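Anell Household Words

README, version 6

What is in this collection

Anell is a small collection of words and short phrases that people use at home for everyday things: the drawer where everything ends up, the last piece of bread, the clothes that are not dirty but also not clean. Every language has such words, and many families have their own which are in no dictionary. We collected 378 entries. Each entry is one word or phrase, with its meaning in English and a note from the person who gave it.

The work was started by Na-rae Hyun in November, as a list for her own use when she was teaching evening classes. Cúc Thân joined later and made the list into a proper file with fixed columns. I am the third person, I check the spelling and I write the documentation.

Files

anell_words.csv — the main table, one entry in each row
anell_notes.txt — longer notes, when the giver of the word wrote more than fits in the table
sources.csv — how we received each entry (by letter, by form, or in conversation)
CHANGES.txt — what is different from older versions

All files are in UTF-8. If you open the table in a spreadsheet program and the Vietnamese or Korean letters look broken, please import the file and choose the encoding by hand. Opening with a double click often gives the wrong result.

Columns in the main table

id: a number. The numbers do not restart and deleted entries leave a gap.
form: the word as the giver wrote it.
form_std: the word in standard spelling, if one exists. Empty if not.
lang: the language code.
gloss: a short meaning in English, never longer than 100 characters.
room: the part of the home where the word is mostly used. Allowed values are kitchen, bedroom, bathroom, entrance, other.
family_only: yes, no, or unknown.
comment: free text.

The column "room" made the most discussion between us. In the first version it did not exist. Na-rae wanted it because her students remembered words better when they could connect them to a place. Cúc was against it, and she had a good argument: many homes have one room for everything, and then the question has no meaning. We kept the column but we made "other" a normal answer, and the form does not ask twice.
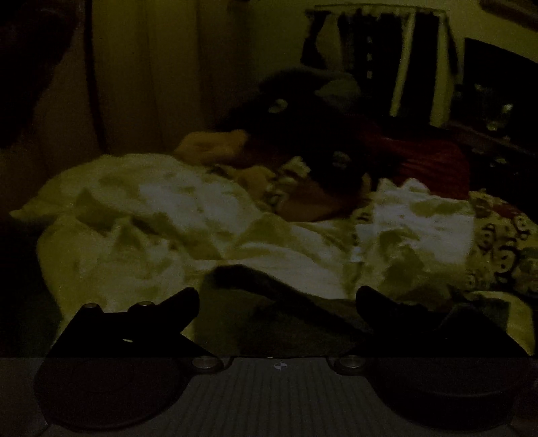
The kitchen has the most entries, and bedroom words are few but they have longer comments. People write a lot when they remember how a grandmother called the cold side of the pillow. Some of these comments are too private, and we shortened them after asking the giver. Shortened comments end with the sign [s].

How the entries were checked

Each entry was read by two of us. The first reader looked at the spelling and the language code, the second reader looked only at the gloss and asked if a stranger can understand it. When we did not agree, we wrote to the giver. If no reply came, the entry stayed in the file with family_only set to unknown.

For languages that none of us reads, we asked a friend or a colleague who does. This is a weak point. For 5 languages we had only one such person, and their opinion decided everything. These rows have "single check" in the comment.

Known problems

The gloss is often more polite than the word itself. We did this in the beginning without thinking and we are correcting it slowly.

Entries that came through the old Ristton form lost their accents. Most are repaired, but if you see a Vietnamese word with no marks at all, please treat it as damaged.

The same word can appear in two rows when two families use it with different meanings. Please do not remove these as duplicates.

The collection is not balanced. It shows who we know and who likes to answer letters. You should not use it to say how common a word is in any country.

What you may do with it

You may copy, print and change the collection for teaching, for research or for your own pleasure. Please name Anell and the version number. You may not publish the longer notes without the table, as the notes alone can sound like the private letters of the givers — in some cases they are exactly this.

If a giver asks us to remove an entry, we remove it in the next version and write the id in CHANGES.txt. Please update your own copy too.

Adding a word

Send the word, the language and the meaning in your own sentence. The English does not need to be good, mine is also not perfect. Tell us if we may print your first name. Corrections are welcome in the same way, with the id of the row. Cúc answers the messages, usually in the evening after eight.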